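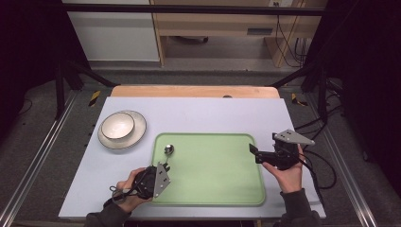
Bench 2, tray and spoon layout, both hand-held grippers in use.

08/08/2026
Debora Marchetti, Clelitura bench notes

We use cookies to remember your login and display settings. Manage preferences | Accept

Went through the handling rules for hand-held gripper work today. The version on the wiki dates from March and was written for single-gripper tasks. Most of it carries over. The parts that don't are listed below with the wording I want to put forward.

Cables. The old rule says "keep the cable clear of the work." With two grippers that is too vague to check. Proposed: the cable may lie on the board, but not across the tray or over any object the operator has to pick up. On the right side it goes off the edge of the board and down to the floor. No loop to be tight enough to pull on the wrist at full reach. Check by reaching to the far corners of the board before the first take.

Sleeves. Plain and dark, down to the wrist, same pair for the whole session. Light grey and patterned sleeves are out until the Takov masks are retrained. Take 283 was rejected on this alone.

Floor tape. The yellow-and-black pieces near the far table corners are position marks. If the table is bumped, stop, move it back to the marks and log the bump. Do not shift the tape to suit the table. Lo Presti asked whether the tape counts as a keep-out line under the site safety sheet. It doesn't, and the sheet should say so, since the same tape is used for keep-out lines in the arm cell.

Object set. Tray, spoon, bowl and saucer only. Nothing else goes on the board during a take. Spoon starts on the tray. The operator may choose the angle of the handle but must not repeat it in consecutive takes.

Contact. Fingers may touch the tray rim and the spoon. They may not push the saucer to make room. If the saucer moves by accident, keep recording, finish the take and flag it. Cutting the take short hides the fault and we lose the count. Of the 877 takes in the Kukance batch, 12 carry the flag, and I suspect the true number is higher.
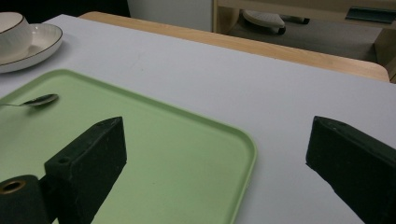 Methods / Gripper checks

Finger wear. The green finger has light specks and scuffs on its surface. Current rule is "replace when worn," with no limit given. Proposed: surface marks are acceptable. Replace on any chip at a working edge, any crack at a hole, or visible play when the finger is pressed sideways by hand. Write the finger change in the log with the take number on either side of it.

View from the gripper. The tool camera picks up a good deal past the table. Floor and furniture behind it are in view, including a white shoe under the shelf. The fixed setup rule covers only the board. Proposed: anything within view of a tool camera is part of the setup and stays put for the session. Personal items go in the corridor lockers. Operators to check the tool view as well as the head view before starting.

Start pose. Both grippers open, fingers above the board, nothing touching, hold for a slow count of six. Same at the end. The count was being skipped at the end of takes, which leaves the segmenter without a clean stop.

Still open:
- Whether left and right tools need separate wear logs. I think yes.
- Who signs off a setup when the operator is working alone.
- Lo Presti wants the contact rule split by object. I would leave it as one rule until we add more objects.

Draft goes on the wiki as revision 6. Old version stays up, marked superseded. Comments in the margin, please, with the take number if you are citing one.

Recent entries
Cable strain relief, second attempt
Kukance batch: flag totals by operator
Takov masks and sleeve colour
Bench 2 table height check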